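# Célula Clutiva de dos brazos sobre raíl: reseña tras la puesta en servicio y el primer mantenimiento

Publicado el 11/01/2020

Compramos la célula a través de Mansour, con los brazos ya montados y el raíl de aluminio sin taladrar. La usamos para plegado de textil pequeño. La reseña cubre el montaje, la calibración, el cableado y el mantenimiento desde junio. Del software de planificación no digo nada, porque trabajamos con el nuestro.

## Montaje mecánico

El raíl llega en una sola pieza y se fija a la bancada antes de colocar las bases. El manual propone montar los dos brazos y después alinear el conjunto. No lo recomiendo. Con el peso encima, corregir una desviación de medio milímetro obliga a aflojar todo. Nosotros nivelamos el raíl vacío, apretamos en cruz y solo entonces atornillamos las placas base.

El par indicado para los tornillos de placa es de 12 Nm. Es suficiente si la rosca está limpia. En la base derecha quedaba viruta de mecanizado y el tornillo parecía asentado sin estarlo; lo detectamos al ver que la repetibilidad de ese brazo empeoraba en recorridos largos. Abilio Nieto repasó las roscas con macho, sopló y volvió a montar. El problema no ha reaparecido.

La distancia entre bases queda a criterio del usuario. Si se acercan demasiado, los codos se estorban cuando ambos brazos trabajan en el centro. Si se separan, el antebrazo llega casi extendido y pierde rigidez justo donde la pinza tiene que presionar. Conviene simularlo antes de taladrar, porque mover una placa después implica repetir la calibración completa.

## Calibración

El procedimiento de fábrica tiene 54 puntos por brazo y se hace con palpador. Tardamos una mañana la primera vez. El asistente no guarda puntos parciales: una parada de emergencia a mitad de la secuencia obliga a empezar de cero. En una máquina de este precio (1.496 euros solo el módulo de calibración) es un defecto serio.

La calibración cruzada entre brazos va aparte y está peor documentada. Bram Goossens acabó escribiendo una hoja interna con el orden correcto:

1. Poner a cero el brazo izquierdo y bloquearlo.
2. Poner a cero el derecho y palpar la referencia común.
3. Soltar el izquierdo y palpar la misma referencia sin cambiar de herramienta.
4. Comparar. Si la diferencia supera 2 décimas, repetir desde el paso 1.

La altura del suelo de trabajo se mide al final, con el revestimiento definitivo puesto. Nosotros la tomamos primero sobre la chapa desnuda y las pinzas bajaban de más.

## Cableado

Es la parte más floja del conjunto. Los cables van por fuera y el fabricante no incluye guías. Si se dejan tensos, tiran de la muñeca en los giros extremos; si se dejan largos, invaden la zona de trabajo. La solución que mantenemos es un bucle alto sobre cada muñeca y el sobrante recogido hacia la base. Probamos cadena portacables de Fatside, pero añadía inercia al antebrazo y la retiramos.

La electrónica conviene dejarla accesible desde el frente. Tapar las placas queda más limpio, pero se pierde la lectura directa de los indicadores y cada comprobación exige desmontar.

## Pinzas

La apertura es correcta para tela doblada en varias capas. En tejido fino hay que bajar más de lo que parece razonable y presionar contra el suelo antes de cerrar. Los dedos se desgastan por la punta – revisarlos cada dos semanas – y el recambio original tarda demasiado. Los de Ulden encajan sin modificar el soporte, aunque la tolerancia del alojamiento es algo mayor y hay que volver a medir el punto de herramienta.
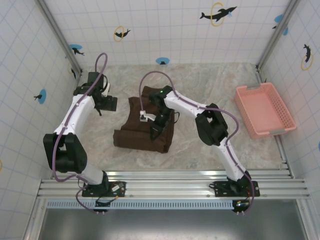
*Brazo derecho sobre la tela marrón, pinza izquierda abierta. Cables morados en bucle sobre ambos brazos.*

## Mantenimiento

Rutina actual: reapriete de placas base, inspección de cables en el codo y en la muñeca, limpieza del raíl con paño seco. Nada de aceite en el raíl, porque retiene la pelusa. El juego en los codos se mide con el brazo apagado y comparador; hasta ahora, sin cambios apreciables.

Una avería en este periodo: el conector de la muñeca izquierda daba pérdidas intermitentes de comunicación. Se sustituyó el conector y se añadió un punto de sujeción antes del giro.

## Valoración

Mecánica buena, calibración correcta pero mal resuelta en el asistente, cableado insuficiente. La compraría otra vez con el raíl taladrado en taller propio y un juego de dedos de repuesto desde el primer día. A quien no tenga quien le escriba los procedimientos no se la recomiendo con el manual actual.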